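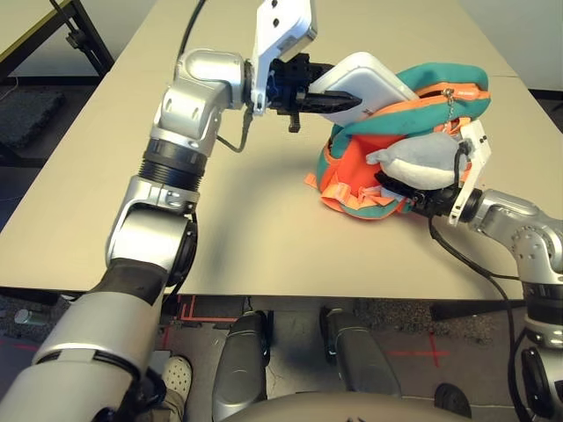 Photo: Dovhaniuk / Matwood

Packing a kid's bag for a weekend at the grandparents. A few notes as I go. The bag is teal and orange, and it folds flat when there's nothing much in it.

1/7 The hard white case goes in early. Soft bags sag, and a rigid case gives the rest something to lean on. Slide it in along the back.

2/7 Get the straps out of the way first. Ours always spill out to one side and end up caught in the zipper. Tuck them under.

3/7 Clothes next, rolled. Two shirts, pajamas, socks, one sweater. Morgate is cold at night, even in May. 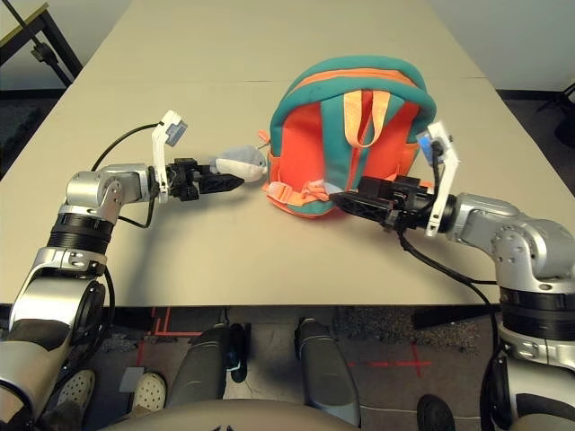 Matwood Weekly, no. 40, p. 5

4/7 Lay the backpack on its back to load it. It stays put better that way on a bare table, and the zipper side is easy to get at.

5/7 The little plush goes in last. It's gray on top with a white belly, shark or whale depending on who you ask. It has to come out first at bedtime, so don't bury it under the sweater.

6/7 Check the buckle before you leave. I once drove back from Morgate for a strap that was in the trunk the whole time.

7/7 Whole job takes 10 minutes if the laundry is done. The laundry was not done. Snacks go in a separate bag, they leak.

Recent from Dovhaniuk
Lunch boxes that close properly
Labeling kids' coats before winter
Pratari trail with a stroller
What we keep in the car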